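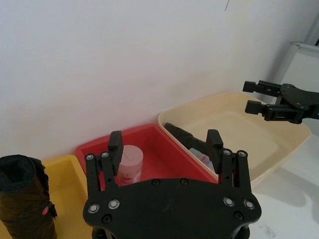 Figure 2-1. Two-arm cell with open sorting trays, wrist camera view, left-side gripper in foreground.

2. Planning and Budgeting

This section covers the items to settle before you place an order for a Pandale two-arm sorting cell. Complete it before you read Section 3 (Unpacking). Changes made after the order is confirmed are handled as a new quote.

2.1 Sort the items you plan to handle

1. Collect samples of everything the cell will pick. Include rigid items, such as small jars, and soft items, such as rolled cloth.
2. Measure each sample at its widest point and at the point where the fingers will close.
3. Record the weight of the heaviest sample, packed as it will arrive at the cell.
4. Mark any sample that changes shape when squeezed by hand. Soft items need more set-up time per item than rigid ones.

Note: Do not plan from catalog dimensions. Lids and labels often add enough width to change the finger setting.

2.2 Choose trays

1. Choose low trays with sloped sides. High walls limit the angle at which the fingers can enter.
2. Use one color per item group. Figure 2-1 shows red, cream and yellow trays. Other colors may be used if they stand out from the work surface.
3. Order spares at the same time as the first set. Later batches may differ slightly in rim height, and a change in rim height means the pick positions must be taught again.

Trays are not part of the base price. The Jolora tray kit holds 8 trays and is listed separately on the quote form.

2.3 Decide on one arm or two

A single arm is enough when items arrive one at a time and go to a single tray. Plan for two arms if any of the following apply:

- an item must be held while a second item is placed
- the trays together are wider than the reach of one arm
- the cell must keep running at reduced speed while one gripper is serviced

Caution: Two arms share the space above the trays. Allow clearance for both grippers with the fingers fully open – closed-finger dimensions must not be used for layout.

2.4 Prepare the budget

1. Enter the base cell price from your quote.
2. Add one spare set of fingertip pads per gripper. Pads are wear parts and are not covered by the warranty.
3. Add the Navickas mounting kit (part 1397) if the arms will be fixed to an existing surface.
4. Add on-site set-up. Allow five working days for a two-arm cell, plus travel.
5. Add operator time for teaching. A trial at the Trunthorpe site needed some 287 taught picks before the item list was signed off.
6. Hold back a reserve for trays and pads in the first year.

Note: Power and network work at your site is never included in the quote, even where it is shown on the layout drawing.

2.5 Submit the plan

Send the item list, tray list and budget sheet together to Povilas Hunt, Applications. Incomplete plans are returned without review. Quotes issued before January use the old pad part numbers and must be reissued – do not order from them.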